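Search posts, people, topics
Search

A short thread on how our sim arm spent a whole night doing the wrong thing very politely

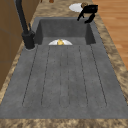
Sink kitchen in the simulator, gripper over by the rim. One plate in the basin, one on the counter.

So we've been running Catix (our little kitchen policy) through 200 episodes a night, and I came in with my coffee one morning in January, all cheerful, and found 40 of them ended in a safety stop. Forty! The week before it was 12 and I thought that was bad.

The stop was always for force. The arm would come down beside the basin and press on the rim as if the rim were going to move over and make room for it.

I blamed the policy first, and I'm sorry, Catix. I spent a good long afternoon reading logs — got as far as episode 1196 in the archive — before I thought to check the sink itself.

The collision shape was stale. Somebody (me, it was me) had swapped in the new sink with the long drainboard and left the old sink's collision mesh underneath. The rim you could see and the rim you could hit were in two different places.

What bothers me is the ones that didn't trip the stop. They still scraped along and got scored as fine, so I've pulled the whole night's results until we rerun them.

If you're using the Lencho kitchens from the Neltberg set, please turn on the collision view and have a look at your sinks. Rerun goes in tonight, and I'll add the numbers to this thread when I have them.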